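Subject: Re: [shopfloor] Anyone been to the Trerncombe open day?

On Monday someone wrote:

> Is the Trerncombe open day worth the drive? We pack mixed small
> parts at Pitau and I'd want to see picking from a bin. If it's all
> slides I'll skip it. Also, can you get close to the arm?

I went in January, so this may be a little out of date. It's worth it if bin picking is what you're after. There was one short talk at the start and the rest was demos. The Zekex room was the one I spent my time in. They ran the picking demo 3 times while I was there.

The last run I watched had 200 tries in it. The screen by the door showed 196 good picks at the end. They said they had logged 2,000 before the open day but I didn't see a breakdown by item, and I would ask for one. Clear plastic is the thing we have trouble with here, so I'd want that number by itself.

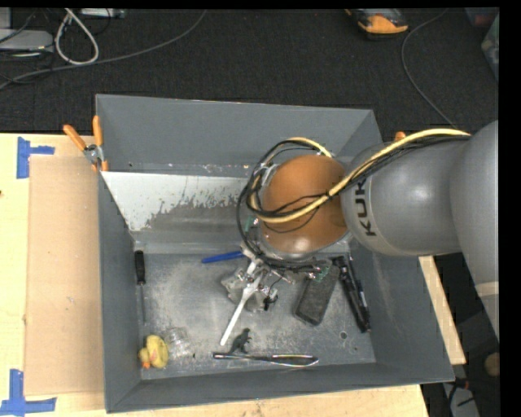 The KUKA arm at the picking bin, with the toy dinosaur just under the white finger. The clear plastic piece is next to the duck.

As for getting close, you stand behind a line while the arm is running. Between runs they let people walk up and look at the gripper. Bring your own parts if you can. The Shehu people had a bag of theirs and got them tried at the end of the afternoon, but you have to ask at the desk when you sign in.

Parking is behind the building and it fills up by 9. Lunch was sandwiches.

I have the handout and can scan it if you want it. Write to me off list.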